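Feb 12, 2023

Notes on the Wostach testnet, second pass. Putting this here so Silviu and Elaine can argue with it.

Ran the transfer batch again overnight against the Bendex node. 147 transfers submitted, all 147 accepted, 31 of them not final when I stopped watching. The Wostach docs say final after 8 confirmations. Fine, but eight of what? The explorer counts from the block after inclusion and the wallet library counts from inclusion itself, so the two disagree by one on every single transfer. I don't think this is a bug anyone plans to fix. It reads like two people wrote two halves and never met.

Roscoe sent over the pitch deck from Tovis, who want us to move our settlement test onto their bridge. The deck claims "up to 100 times cheaper" and doesn't say than what. I looked for a footnote. No footnote. If they are comparing against main chain fees during a spike in October, then sure, and so is a bus ticket. Asked him to get the fee table and the dates it covers before we spend any more bench time on it.

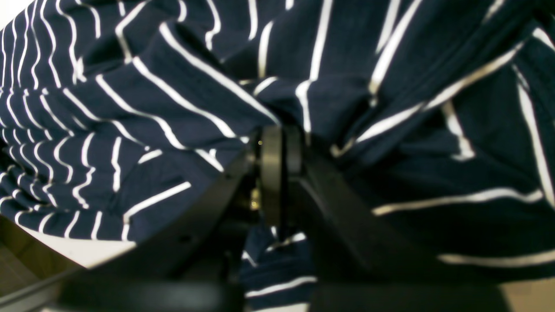 The other thing bothering me is the validator set. Marisol pulled the list of signing keys and three of them rotate at exactly the same block height every time. Could be a shared default in the setup script. Could also be one operator with three keys. She leans toward the default; I lean the other way, but neither of us has anything you could call evidence. She is going to set up a clean node with the stock script and see when its key rotates.

Cowie wallet: still drops the memo field on anything sent through the bridge. Noeline reproduced it on her laptop and on the old desktop, same result. Their release notes list memo support as done. I have stopped reading their release notes.

To do:
– rerun the batch with finality logged from our own node, no explorer
– look at the 31 stragglers, same sender or not?
– Elaine to check whether the bridge contract on testnet matches the published source – last time it didn't
– no reply to Tovis until Roscoe has the fee table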